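Startseite > Berichte > Werksbesuche > Textilpflege

Wir verwenden Cookies, um diese Website zu verbessern. Mit der weiteren Nutzung stimmen Sie dem zu. Einstellungen | Akzeptieren

Werksbesuch bei der Großwäscherei Matero in Brilavness

Oktober 2019

Die Wäscherei Matero hat ihre Halle in Brilavness zum Tag der offenen Tür für Fachbesucher geöffnet. Der Betrieb bearbeitet überwiegend Flachwäsche aus Hotels und Pensionen. Der Rundgang folgte dem Materialfluss von der unreinen zur reinen Seite und dauerte zwei Stunden.

Die Schmutzwäsche kommt in Rollcontainern an und wird nach Bezügen, Laken und Frottee sortiert. Bettdecken laufen getrennt, da sie längere Trockenzeiten benötigen. Die Waschstraße arbeitet im Gegenstrom; das Spülwasser der letzten Zone wird in die Vorwäsche zurückgeführt. Die Leistung gab der Betrieb mit 450 kg je Stunde an. Dosiert wird über eine zentrale Anlage von Usmani, die den Leitwert in jeder Zone misst.

An der Muldenmangel wurde der Einfluss der Restfeuchte gezeigt. Zu trockene Laken nehmen Falten an, die sich im Durchlauf nicht mehr glätten lassen. Das Eingabegerät fasst die Teile an den Ecken und zieht sie quer zur Laufrichtung aus – bei Spannbettlaken ist das nicht möglich, sie werden von Hand gelegt.

Bettdecke, Kissen und Laken am Bett: 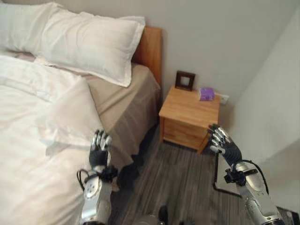
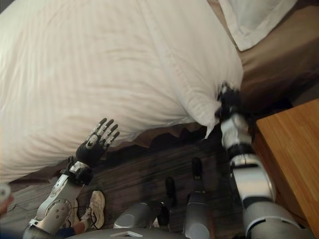
Die Rückverfolgung der Teile erfolgt über eingenähte Transponder des Systems Jotirico. Eine Antenne am Förderband liest die Posten ohne Vereinzelung aus, im Vorführlauf 768 Teile mit 5 Fehllesungen. Die betroffenen Stücke gingen zurück an den Handleseplatz. Offen blieb, wie sich die Chips bei wiederholter Mangeltemperatur langfristig verhalten; Messreihen dazu lagen nicht aus.

Die Wärmerückgewinnung aus der Trocknerabluft war zum Zeitpunkt des Besuchs nicht in Betrieb. Der Wärmetauscher wird wegen Flusenbelags umgebaut und soll im April wieder anlaufen. Der nächste Rundgang ist für die Zeit danach vorgesehen, die Anmeldung läuft über das Werksbüro.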